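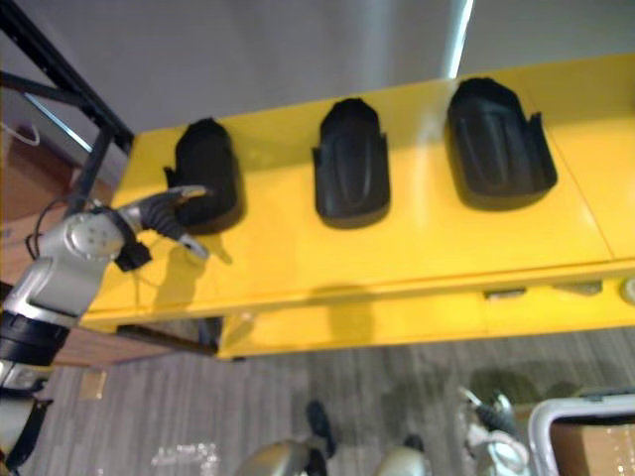

Three black plastic holders in a row on a yellow table.

Torkcombe River Levels – README

Manual readings of the water level on the River Totel at Torkcombe, transcribed from the gauge books and supplied as plain CSV. Release dated 22 February 2019. Compiled by Zoia Zakharchenko and Murray Dufour. Checked against the books by Jade Kennedy.

Contents

levels.csv – one row per reading
stations.csv – one row per gauge board
corrections.csv – every value that differs from what is written in the book
notes.txt – marginal remarks from the books, keyed to reading_id

Stations

There are two gauge boards. Paquette Weir is on the left bank, upstream of the weir crest. Mill Lane is on the downstream face of the road bridge. The Mill Lane board was replaced during the period of record and the new board was fixed lower than the old one. Readings before the change have been adjusted to the new zero; the unadjusted value is kept in level_raw.

Columns in levels.csv

reading_id: integer, unique, never reused
station: PW or ML
read_date: year, month, day, with hyphens
read_time: 24-hour clock, local time as written; blank if the book gives none
level_m: metres above board zero, after correction
level_raw: the figure in the book, in the unit of the book
unit_raw: m or ft
flag: see below
reader: initials as entered, not expanded

Flags

A blank flag means the reading was clear and has not been altered. E means estimated by the reader, normally when the board was fouled with weed or the water surface was choppy. T means the transcriber could not be certain of a digit. F means frozen at the board. Rows with T should be left out of any work on extremes, as a 1 and a 7 in the earlier books are very hard to tell apart.

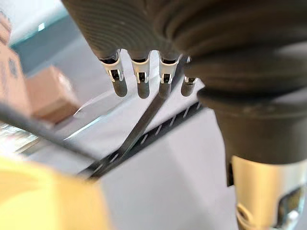 Can the levels be converted to flow?
Only at Paquette Weir, and only while the downstream water is low enough for the weir not to drown. No rating curve is supplied. The crest width and crest level are in stations.csv for users who wish to derive their own.

Collection method

Readings were taken by eye to the nearest centimetre, or to the nearest half inch in the books kept in feet. The reader stood at the marked slab and took the mean of the highest and lowest water over a short spell. This was the written instruction, and it is pasted inside the cover of each book. How closely it was followed is not known. Readings by the same person tend to cluster on even centimetres, which suggests some rounding.

The intended reading time was 9 in the morning. Late readings were still entered, usually with the true time. In October the books often show a second reading on the same day, taken after heavy rain. These second readings are kept as separate rows and should not be averaged with the first if a series of fixed-hour values is wanted.

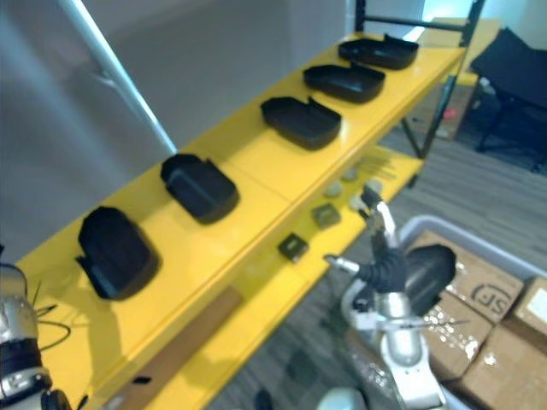

Conversion from feet was done once, in the script convert.py, using the exact factor, and the result was rounded to three decimal places. The third decimal carries no information about the river. It is kept so that the conversion can be reversed without loss.

Transcription

Each book was typed twice, by different people, and the two versions were compared by Karitz, a small line-matching program written by Zachary Gagnon for an earlier job on parish rainfall. Every mismatch was settled from the page. Corrections made for other reasons, such as a date entered out of order, are in corrections.csv with a reason code and the initials of the person who made the change.

Known problems

27 rows at Mill Lane have no reader's initials. They are in one hand, but it has not been matched to a name.

Book 7 has water damage along the lower edge. Values lost there are left blank – they have not been filled from the other station.

Clock changes are not handled consistently. Some readers moved to summer time on the day, others some days later.

Datum values in stations.csv were levelled by Murray Petrenko from a single benchmark and have not been repeated. Differences between the two stations should be treated with care until they are.
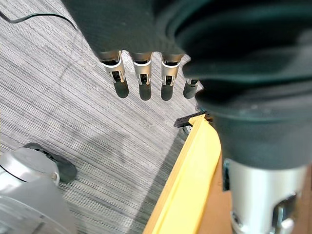

Four fingers of a robotic hand above grey striped carpet.

Use and citation

The data may be copied and reused with credit to the Torkcombe River Levels project. Please quote the release date, as row values may change between releases. If you find an error, send the reading_id and the value you believe to be right. Page scans are available on request for single readings.

Contact: Zoia Zakharchenko, Torkcombe River Levels | © 2019 Torkcombe River Levels | Back to top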